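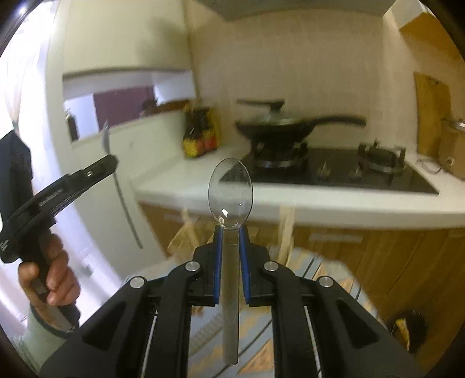
Get Involved > Paid Opportunities > Households

Wanted: people who don't believe cleaning tips

Most household advice gets passed along without anyone checking it. Vinegar in the rinse, a cut lemon in the fridge, salt on the wine stain, bicarb on everything. The Jambridge Home Habits Study is looking for 13 households to put some of it to a fair test, and we would like to hear from people who expect most of it to fail.

We have our own doubts. I have run two of these rounds and read a great many diaries, and I'm still not sure what a lemon is meant to do in there. Etornam Ackah, who designed the trial, thinks I am too hard on the lemon. You needn't take a side, but you do need to write down what happened even when it's dull.

What you would do

For three weeks in February you'll follow one tip exactly as printed on the card we send you, and your usual routine on alternate days. Each evening you fill in a short paper form. It takes a few minutes, longer if you have children helping. Some of you will get a card with a made-up tip on it. We won't tell you which until the end.

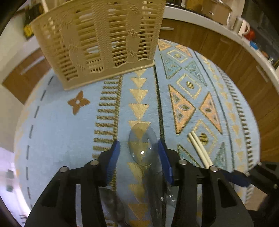 Plastic basket on a patterned cloth, round table.

Who can apply

You must be over 18, live in Jambridge or Dundoneck, and do at least half of the washing and cleaning at home. Renters are welcome, as are shared houses, provided everyone who uses the kitchen agrees. Please don't apply if you sell cleaning products, write about them, or have a parent who will be upset by the results.

What you get

£800 per household, paid in 2 parts: half after the first week's forms arrive and half when we have the full set. There is no bonus for a cheerful diary. If you drop out you keep whatever has been paid. We supply the cards, forms and anything the tip calls for, lemons included.

We can't promise the study will settle anything. Last round gave us one clear answer, on salt, and a pile of shrugs.

How to apply

Write to Zuweira Akpalu at the Lamptey Rooms, Jambridge, with your name, the number of people at home, and one piece of household advice you have never trusted. A few lines will do. Kekeli Sowah will ring those we shortlist.

Posted October 5, 2022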